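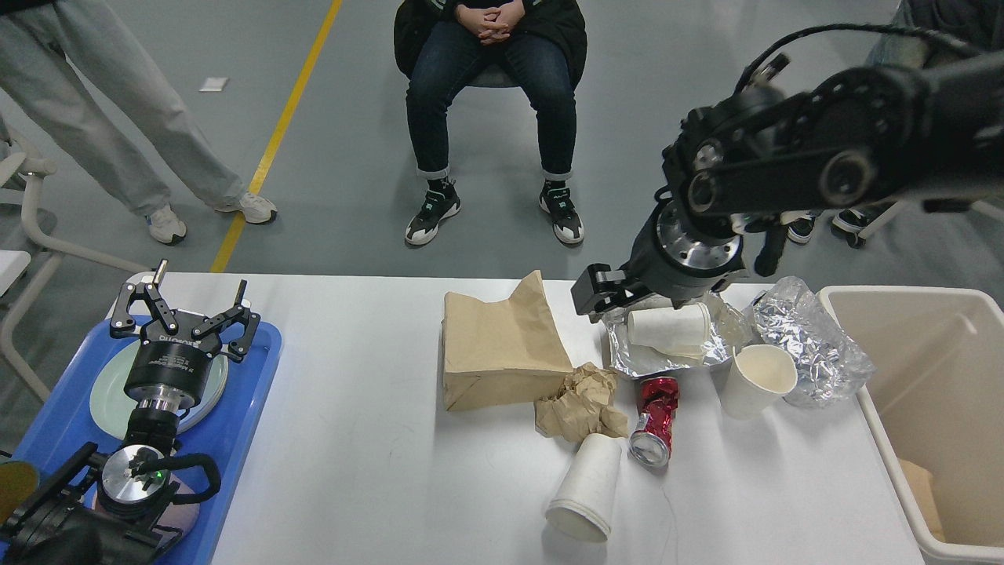
Preferential ballots and the Nondport by-election: notes on the count

The by-election for the vacant Gronow ward seat on Nondport council was the first held under the optional preferential rules adopted in October. Several readers have asked why the declared result differed from the order of first preferences posted on the night. The short answer is that the posted figures were a progress total and carried no legal weight. The longer answer concerns how the new rules treat exhausted ballots.

Under the previous rules a voter had to number every box. A ballot with a gap or a repeated number was set aside as informal, whatever the voter's first preference. The revised rules require only a single first preference. Any further numbering is followed for as long as it is consecutive and legible, after which the ballot is exhausted and leaves the count.

Five candidates nominated. No candidate held an absolute majority on first preferences, so the returning officer proceeded to exclusions. At each exclusion the lowest candidate's ballots are sorted again by next available preference. Exhausted ballots are bundled separately and recorded on the scrutiny sheet. The majority required at the next stage is calculated on the ballots remaining in the count and is therefore lower than at the stage before.

This last provision decided the seat. Lilla Csonka, who was second on first preferences, passed the leading candidate at the final exclusion. She held a majority of continuing ballots but fell short of a majority of all formal ballots cast. The rules treat the first of these as sufficient. Under the old full preferential system the same voters would have been obliged to express a further choice, and it is not possible to say from the scrutiny sheets what those choices would have been.

The final margin was 14 votes. A recount was requested within the time allowed and was conducted on the full set of ballots, including those already ruled informal. It moved 2 ballots from formal to informal, both on the ground that the first preference could not be distinguished from a correction. The order of candidates did not change.

Two matters arising from the count have been referred to council staff.

The first is the wording on the ballot paper. The instruction "number the boxes in the order of your choice" was carried over unaltered from the old form. It is not inconsistent with the new rules, but it does not tell the voter that one number is enough, nor that stopping early may remove the ballot from later stages. Precious Soriano, who attended the count as a scrutineer, has made a written submission proposing separate sentences for the two points. The submission also asks that the wording be identical on postal and ordinary ballots, which at present it is not.

The second is the publication of exhausted ballots. The current practice is to publish one figure at the end of the distribution. The submission recommends a figure for each exclusion, broken down by polling place. At the Jovitz Road hall around 34 per cent of ballots carried a first preference only, which was well above the rate at the Nadow library. Without a stage-by-stage table there is no way to see where in the distribution those ballots dropped out.

Neither proposal requires an amendment to the by-law. Ballot wording is set by schedule, and the form of the published return is at the returning officer's discretion. Copies of the scrutiny sheets may be inspected at the council office during ordinary counter hours. Requests for photocopies should be made in writing and should state the ward and the stage of the count required.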